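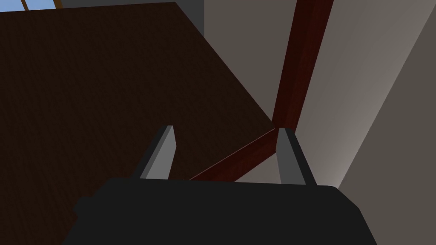 Drostolier is a collection of names for gray, written down by people who were shown small painted cards and asked what they would call them. That's the whole idea, and I've been happily lost in it since June. English has a huge store of gray words (ash, dove, pewter, putty, slate, wet sidewalk!) and most of us use one of them, the plain one, nearly all the time. The two upright prongs have a pale gray face and a darker gray strip down the edge, and if you asked me on the street what color they were I'd say gray and keep walking. Put two cards that far apart next to each other on a table, though, and people start reaching for words they didn't know they had. Those words are what you'll find in this repository.

We use cookies to remember your display settings. Accept / Manage preferences

Drostolier: README and data card

What's in it

There are 2000 rows. Each row is one person's name for one card. There are 1000 cards, and every card was named twice, by two different people who couldn't see each other's answers. After light cleanup the rows come down to 1066 different names, which made me very happy when I first ran the count. I had expected far fewer, given how much gray there is in "gray."

The cards were mixed and painted by hand in Heldale using acrylics from Pudov, a small paint maker whose off-blacks are wonderful to work with. I painted them myself, at the kitchen table, mostly in the evening. Every card is matte. I tried a satin batch early on and dropped it, as people kept naming the shine.

Files

names.csv holds the main table, one row per naming
cards.csv holds one row per card, with the paint recipe
words.csv lists every different name, with the row numbers where it turns up
cleanup.txt says what I changed and why, in plain sentences

Everything is UTF-8 with commas between fields and a header line on top. Names containing a comma are in double quotes. There are more of these than you'd think, because people like to write things such as "gray, but friendly."

Columns in names.csv

card: the card's number, matching cards.csv
namer: a letter from A to F
raw: exactly what the person wrote, spelling and all
clean: the same thing in lower case, with spelling fixed
seconds: time from turning the card over to putting down the pencil
light: "window" or "lamp"

A word on raw and clean. Please use raw if you care about how people write, and clean if you want to count anything. "Grey" and "gray" are both kept in raw and both become "gray" in clean. I went back and forth on that one. Namer C spelled it with an e for the first part of her stack and with an a for the rest, and I didn't want that to look like a discovery about color.

Columns in cards.csv

card: the card's number
white, black: drops of each, from the dropper bottle
tint: the third paint, if there was one, as written on the tube
tint_drops: drops of that paint
coats: one or two
note: anything that went wrong

Notes are worth reading if you have time! A few cards have a brush hair in them and one has a thumbprint (mine). They stayed in, and people named them anyway.

How the naming went

Six people did the naming. Each got a shuffled stack, a pencil, and a pad. They turned over one card at a time, wrote down a name, and put the card face down. The instruction was "write what you would call this color if you had to ask for it by name." No list of words was offered. They could stop whenever they liked and come back another time, and all of them did. Nobody was paid, although a good deal of soup was eaten.

I typed the pads up in Weldu, a little table editor I like because it keeps every older version of a cell. That saved me twice. If you find a row that looks mistyped, tell me the row number and I'll check it against the paper.

Things I noticed

Food words cluster in the warm, pale cards: oatmeal, mushroom, old cream, the inside of a walnut. Weather words are all over the place, but the long ones sit near the dark end. "Sky when you should have left already" is a card with a lot of black and one drop of blue, and I think it's the best name in the whole set.

Very few pairs match. Two people looking at the same card often agree on the family (stone, cloth, animal, weather) and then split on the member. Where they do match exactly, the word is usually "slate" or "charcoal," and the two cards that shared "slate" can be surprisingly far apart when you lay them side by side. I'd love for somebody with better math than mine to look at this. How wide is slate? Is it wider than pewter? I have guesses and no numbers.

The seconds column is fun too. People are quick at both ends of the range and slow in the middle – the middle grays got some very long pauses, and then quite often just "gray." Namer E wrote "gray again" and later "gray, sorry." Both are in raw.

What it's good for

Teaching, first of all. It's small enough to open in any spreadsheet and odd enough to keep a class awake. Writers have told me they just scroll through words.csv for pleasure, and that counts as a use. If you work on color words, it could serve as a small side dish to a bigger collection.

What it's bad for

Please don't use it to say what English speakers in general call a color. It's a handful of people from one town who know each other, and you can tell. "Ferry paint" shows up more than once because the Heldale ferry is painted that way, and a reader from anywhere else will have no idea.

Don't treat the recipes as exact color values either. A drop isn't a fixed amount, and I got better at squeezing the bottle as I went. Cards with low numbers are sloppier. There are no measured values in this release. I'd like to add some, and if you own a color meter and live within a day's drive, please write.

The light column matters. Window cards were named by daylight with the lamp off, and lamp cards in the evening under the same warm bulb. The split wasn't balanced between people, so be careful about comparing namers without looking at light first.

Privacy

The namers agreed to have their answers shared under a letter. I removed two answers that mentioned a neighbor by name (the color of his van) and put "[removed]" in both raw and clean. The row numbers are in cleanup.txt.

License and credit

Free to use, share, and change, for any purpose. A mention is nice. If you want a line to copy: Drostolier, a set of names for gray, collected by Évan Lecomte in Heldale.

Changes

Second release: fixed spelling in clean, added the light column, restored the thumbprint card.
First release: everything else.

Still to do

Scan the pads so that the handwriting can be seen. Repaint the sloppy early cards, or decide that I like them. Start on browns, which scare me a bit – there's so much food in brown already.

Questions and corrections are very welcome, and so are new gray words, even if they can't go in the table. I keep a separate list of those on the fridge.

Related

Notes on mixing off-blacks with Pudov acrylics
Keeping old versions of a table in Weldu
White words: a short list with comments
How to run a naming evening at home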